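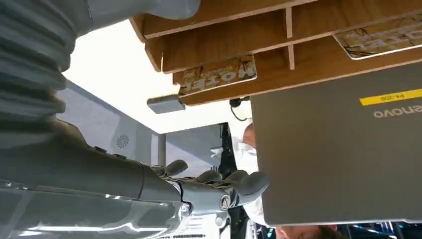
Apr 24, 2019

Bench organizer, second pass. Carrying on from Kalkidan's notes. The aim is still the same: one fixed place for small flat things (cards, labels, stickers, the thin stuff that ends up under everything else) and another for small loose parts.

Shelf unit first. I moved the divider one slot over, so the narrow compartment is now on the side where people sit. It went in tight and needed a light sanding on one face. 20 strokes with the fine block and it slid home. Don't glue it yet. Mahlet wants to try it for a while before we settle.

Key cards: they stand up fine against the wood but slip down as soon as the unit gets bumped. A strip of felt along the board would probably hold them. There is some left over from the Grodbridge job in the bottom drawer, green, not pretty, will do.

Outer measurements after the change, for whoever draws it up: 375 mm long, 326 mm with the end piece off. The old drawing is wrong on both, I crossed it out.

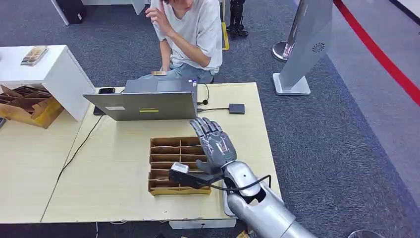 Dividers for loose parts are the other half of this. We talked about buying a plastic insert from Tidness, but the lead time is 9 days and the cells are all one size anyway. For now it's the brown cardboard tray with the thin partitions, set down in front of the laptop with nothing in it yet. The slots are small and rectangular, which suits screws and clips and not much else. Anything longer should go in the shelf unit.

Things I noticed while working with it:

Thin partitions lean if you drag a part out sideways. Lift straight up.

The tray wants to be closer to the person sitting down. With the laptop open between you and the cells you have to reach past the lid every time. Kalkidan suggested turning the laptop to the side – try that tomorrow before moving anything else.

Labels on the front lip, not inside the cells. I wrote two inside and couldn't read either of them from a chair.

Stiltia tape does not stick well to cardboard. It peeled at the corners within the hour. Use the paper tape.

Still open:
– felt strip on the shelf board (me)
– new drawing with the right lengths (Mahlet Negash)
– list of what goes in which cell (Kalkidan Wolde), keep the Kong clips apart from the others, they look alike and the thread is different
– ask whether the spare divider is still in the cabinet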